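Arsalan Mohmand had been in charge of Litari for 14 days when the league stopped in April. He took one training session on grass before the players were sent home.

"I knew their names and that was it," he says. "I had watched them on a laptop. I hadn't seen who talks in the dressing room."

Litari start again away to Mendale, the side that beat them twice last season. Mohmand says he hasn't picked his back four yet. Kneževič have asked about his captain and he expects a second offer.

"He wants to play, so he plays. If they pay what we want, then we talk."

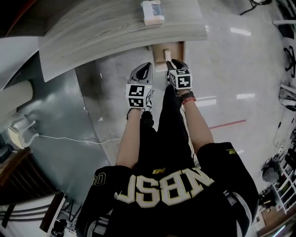 Goals and the gap up front

Litari's top scorer got 9 last season, seven of them at home. Amra Milošević, the club's sporting director, has been looking for a second forward all summer.

"We had one agreed from Ginivura and he changed his mind," she says. "It happens. I'm not going to sign somebody on the last day to please people."

Mohmand says he can manage with what he has – he used a winger through the middle in two friendlies and liked it.

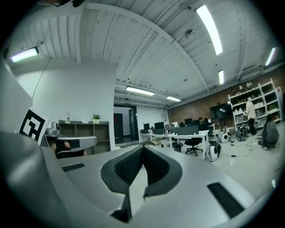 "He doesn't win headers, so we stop crossing it," he says. "That's a week's work on the training ground. The midfielders have to look for him earlier."

We use cookies to improve your experience. By continuing to browse you accept our cookie policy. Accept

The club has sold over 100 season tickets to new buyers without knowing when the gates will open. Milošević says refunds will be paid for any match played without fans. The first home game is against Ginivura.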